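Grivo Hand-Held Gripper Kit, my take after a month of use

So I've had the Grivo pair since August and I keep getting asked if they're worth it, so let me just write it all down in one place.

What you get for $437 is two gray grippers, the marker cubes that mount on them, a charging dock and a little hard case (the zipper is already annoying me). Setup took me most of a Thursday evening, mainly due to Hashmi, the recording software, which wanted an update before it would talk to the left hand. Once that was done it was smooth! I've logged more than 50 sessions for our Londton household set and the tracking has only dropped on me in really dim rooms.

The grip is what sold me. Thin edges were hopeless with my old Cakosley pair, and I do a lot of thin edges: trays, racks, shelves, cutting boards. The Grivo jaws close evenly and I can feel through the trigger when I've got hold of something.
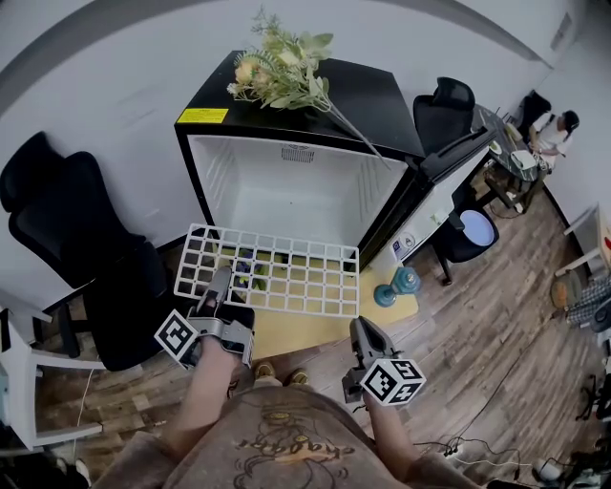 Both grippers on a grid shelf in front of the mini fridge, door open.

Things I'd change: the trigger spring is stiff, and my forearms are done after an hour or so. I'd also love a longer wrist strap. Spare jaw pads come in a pack of 5, and Grivo rates each one for 2,000 grasps, though I haven't worn one out yet so I can't tell you if that holds up.

Would I buy them again? Yep, and I'd get the extra pads in the same order to save on shipping.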